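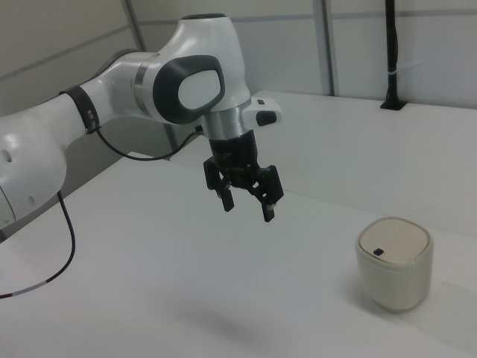 One arm, one small bin with a lid, and a great deal of white table.

I have a bin in my kitchen that I open, at a guess, more often than I open the fridge. It's a small thing for tea bags and peelings, and I don't look at it when I use it. My elbow could do it. My elbow has done it, when both hands were full of wet coffee grounds and the cat was underfoot. So when people ask me whether robots are ready to do the housework yet, I find myself thinking about lids.

I've been asked a lot this summer. In August I wrote a grumpy little column about the robot mop I bought for 389 pounds, and I had more post about it than about anything I've written on trains, potholes or the closing of the Prondlow baths. Half of you wanted to tell me I'd bought the wrong mop. The other half wanted to know when the proper ones were coming, the ones with arms, that will clear the table and take the rubbish out while we watch telly.

My answer is: not yet, and probably not for a good while, and I say that as somebody who badly wants one.

I spent nine years on the packing floor at Mamulham before I took up writing for a living, so I'm not squeamish about machines. We had one that put lids on tubs. It did 2,508 tubs in a shift, every shift, and it never once complained about the radio. But it was a fussy beast! If a tub turned up a finger's width to the left, the thing would stamp its lid down on thin air and carry on as happy as you like, and one of us had to run over and hit the stop button. Everything about that line was built so the tub was always in the same place. The cleverness was mostly in the rails.

Your kitchen hasn't got rails. Mine certainly hasn't. The bin gets shoved along by whoever wiped the worktop last, the lid gets sticky, somebody leaves a spoon on top of it. Now ask a machine to find the bin, work out which way round it is, press or pull or lift whatever needs it, and do all that without sending it onto the floor. You and I learned this before we could talk properly, and we've forgotten it was ever hard.

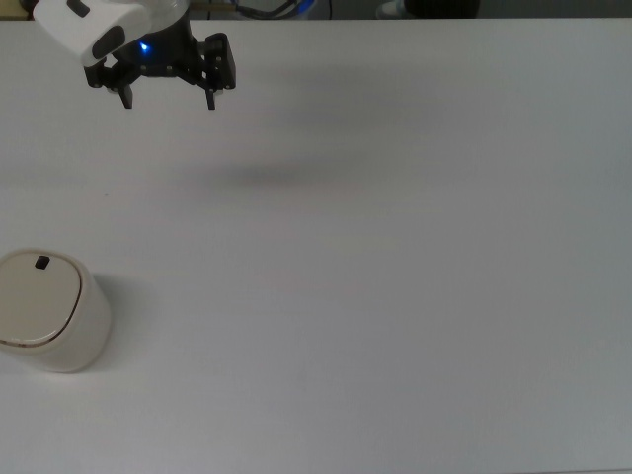
Two fingers, wide apart, and a fair stretch of table between them and the lid.

Two fingers is the bit I keep coming back to. I tried it at home, with just a thumb and one finger on one hand, for 60 minutes by the oven clock. Buttering toast was a disgrace. I could pick up a mug, more or less, if I went in from the side. Opening the biscuit tin took both knees. And I had the benefit of skin, which tells me when something is slipping, and a lifetime of knowing what a biscuit tin is likely to do next.

I know what the keen ones will say, because several of you have said it already. A dishwasher is a robot, and so is a washing machine, and we stopped being amazed by those years ago. Fair enough. But look at what we did to make them work -- we put the chore in a box. We carry the plates over, scrape them, stack them the way the box likes, and then take them all out again. The box does the scrubbing and we're left with the fetching and carrying. What people are really asking for is a machine that does the fetching and carrying, and that's the half that needs hands and a bit of sense.

On the shop floor I'm more hopeful. A friend at El Sherbiny, the bottling people over in Amton, tells me an arm there loads crates all night, nearly 950 of them, and the crew wouldn't go back. I believe it. Crates are all one size and they arrive in a queue. Give an arm that sort of job and it will shame any of us by teatime, backs being what they are. I'd have given a week's wages for one at Mamulham.

But a house is all odd jobs. There's hardly a thing in mine that gets done the same way twice, and the people who live in it are no help at all. I'd start small, if I were building these things. I'd want one that could open a bin, drop in a tea bag and shut the lid again, on a worktop with the post and the cat on it, every day for a month. Show me that and I'll clear a space for it next to the kettle. I won't ask it to do the stairs.

Until then the mop is in the cupboard, and you're welcome to make me an offer. It's hardly been used, and I've still got the box.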